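3. The Build

3.1 Where the work was done

Most of the gripper was put together in the shared workshop on Geddes Lane, where members rent bench time and more or less everything happens within earshot of everything else. 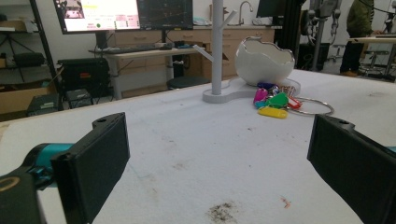

Figure 1. The two-finger gripper, open, over the bench used for the key tag task. The tags are on their metal ring in front of the stand.

3.2 The fingers

We went through seven versions of the finger before we were happy, and we would like to say a little about the ones that failed, as they taught us more than the last one did. The first pair, drawn up by Yevhen Tkachenko over a long weekend, came to a narrow tip, and it was lovely for pens and hopeless for anything that could roll. Rónán Flanagan then suggested flat pads, borrowed in spirit from a pair of old smooth-jaw pliers, and from there on we only argued over width and how stiff the bracket ought to be. The pads shown in Figure 1 are flat and rectangular, each with a small hole near the upper edge, and each sits on a black bracket that runs to a teal joint.

The brackets deserve a word of warning. Our early ones flexed so much under load that the two pads met at the top and stayed apart at the bottom — a fault we blamed on the motor for most of April. Thickening the bracket cured it in an afternoon. Readers who want to build their own should squeeze the fingers shut on a strip of paper and tug at both ends before they touch any of the settings.

3.3 The key tag task

Jessie Nisbet proposed the key tags after losing patience with wooden blocks, and we have grown very fond of them. A bunch of plastic tags on one large ring is an awkward thing to pick up: the tags slide over each other, the ring swings out to one side, and a grip that looks sound at the table may let go of everything on the way up. The goal is to lift the bunch by the ring and hang it on an arm of the white key holder, leaving the cracked-eggshell bowl on the base where it is.

We recorded 213 attempts by hand over several evenings, with Teodora Dumitrescu and Ross Semple taking turns. An attempt counted as a success only if the ring stayed on the arm after the fingers had opened and moved clear. We did not tidy the bench between attempts, and the scuffs and smudges on its white surface were left alone — we wanted the sort of table people have at home. Attempts in which the stand was knocked over were kept in the set and marked as failures, and they are treated separately in Section 4.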